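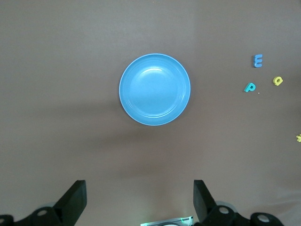
Getting Tea Stains Off Everyday Plates

My mother-in-law swore by baking soda, and after all these years (and a great many teabags left where they shouldn't be!) I've come around to it too. Sprinkle a good spoonful over the stain, add just enough warm water to make a paste, and go have a sit-down for ten minutes. Then rub gently with a soft cloth and rinse well. Stubborn rings may want a second go, so don't lose heart. Please skip the steel wool, as it scratches the glaze and the next stain only settles in deeper.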